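Okstead Robotics Club – Session 7 notes: two-handed demos

Right, last time we got everyone's grippers talking to the laptop, so now we get to the fun bit! You'll be recording demonstrations of lifting a box with both hands. Teresa Scanlon has the sign-up sheet, and each pair needs 70 good takes by the end of May. Sounds like loads, but they go quickly once you find a rhythm.

Start every take with the jaws facing inwards, one gripper on each side of the box and roughly level with its front. Pause for a breath, then move in slowly. 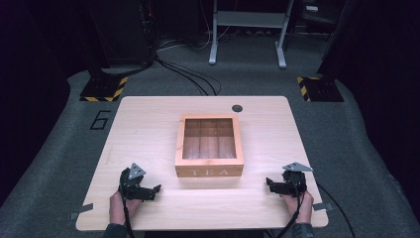 Fig. 1. Tea box task, both grippers facing in.

Keep the marker plates clear of your sleeves – I lost five takes to a baggy jumper last year and I'm still cross. Watch your cables too, especially if you like to step sideways.

If you drop the box, stop the recording and bin that take. Don't try to rescue it halfway through, please!

For next time: read the Ferri handout on aligning left and right tracks, and bring one take you think went badly.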